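Desk Supplies, Second Round

My first gallery on this subject argued that most desk organizing products exist to hold other desk organizing products. Rochelle Ostrowski wrote in to say I was being unfair to trays. She has strong feelings about trays. So this round is mostly trays, with a few things that stand near them, and I have tried to keep an open mind. It was open for most of a Saturday.

My standing objection is simple. A tray does not put anything away. It draws a line around the mess and asks you to respect it. Whitfield, the shop where I buy my envelopes, gives an entire aisle to them, and I have never seen two that would stack with each other.

I do like a raised rim, if you must have a tray at all. Pencils roll. Rounded corners I can take or leave — they look friendly and they waste the one spot where a square eraser would fit.

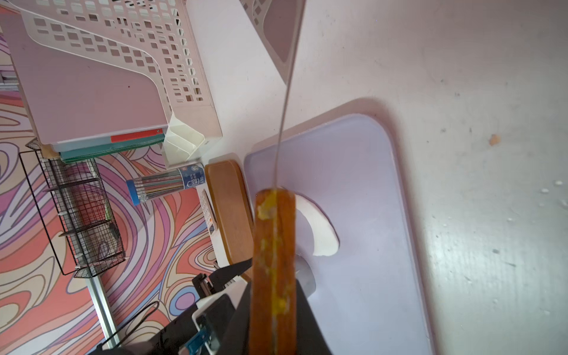 Lavender tray, with a tube of thin multicolored pencils off to the left. The label says HB and 50. I have not needed 50 pencils since school, and I doubt I needed them then.

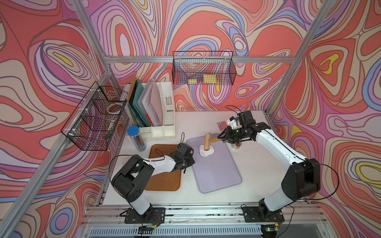

The lavender tray again, middle of the table, and a brown wood-grain one beside the pencil container. Files and papers at the back, wire baskets up on the walls. The wallpaper is a lot.

Now, storage that goes up. Otis Whitlock has been telling me for years that the desk is the wrong place to keep things and the wall is the right one. I agree about halfway. A wire basket at eye level is fine for tape, because you can see the tape. Put paper in it and the corners curl over, and by November you have a basket of curled paper that you have stopped seeing.

Magazine holders get a grudging pass from me. They keep things upright and they take up less room than a pile. The trouble is that they make it easy to keep what should have gone in the recycling. I emptied one of mine last month and found a Larkmont catalog with page corners turned down for chairs I don't remember wanting.

Gwendolyn Benavides asked whether color-coded folders help. They help the person who chose the colors. Anyone else has to ask what teal means.

Next round is drawer dividers, which I expect to dislike. Rochelle, you may write in again. Keep it to 3 paragraphs this time.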